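Tresell Workshop, Notebook 11
Entry of 2026-06-20: main room, surfaces and order of work

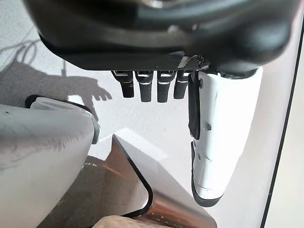
Fig. 1. Main room, pale background.

This entry continues the notes on the refitting of the main room and should be read with the earlier pages on storage. The Amby project is to have use of the room from September, and the surfaces must be settled before then.

The question of a light or dark finish was considered again. The pale finish is retained. Small fixings are easier to find on it when dropped, and pencil marks can be read without a second lamp. It shows dirt quickly, which colleagues have raised as an objection. The present view is that a surface which shows dirt will be wiped more often, and that the dark finish in the store hid a good deal of swarf last winter.

Cleaning. Warm water with a little washing-up liquid, applied with a cloth that has been wrung out well, then a dry cloth. Solvent is not to be used on the pale finish. A test on an offcut left a dull patch, still plain to see on the following morning. The offcut is kept in the drawer with the sample cards and should not be thrown away.

Glare remains a difficulty. With all the lights on, the surface is tiring to work at for more than an hour. Turning off the row nearest the window helped in the afternoon but left the far corner too dim for marking out. A shade has been requested. Until it comes, marking out should be done in the morning where the work allows.

Storage. Hand tools return to the wall rack at the end of each session. Consumables in current use may remain out in one shallow tray and no more. The two trays tried last month soon became a general heap, and neither could be lifted without losing something over the side. Boxes of 200 washers are to be kept on the lower shelf; the 1,000 size is too heavy for the bracket as fitted and stays in the store. The bracket was checked again and one screw was found to be turning freely in its hole. It has been plugged and refixed.

Labels. The printed labels on the upper shelf have begun to lift at the corners. Card labels in holders are preferred for the next set. Wording to follow the stock list exactly, including the order of sizes, so that the shelf and the list can be checked together.

Floor. Swept and then mopped. The mat by the door was taken outside and beaten. The worn edge is a trip hazard and the mat will need replacing before the room is handed over. Measurements are on the loose sheet at the back of this book. The width given there is between the door stops and should be used in preference to the figure in the previous notebook, which was taken with the old threshold in place.

Outstanding: shade for the window row; card holders; mat; second coat on the underside of the shelf; spare key to be returned to the office.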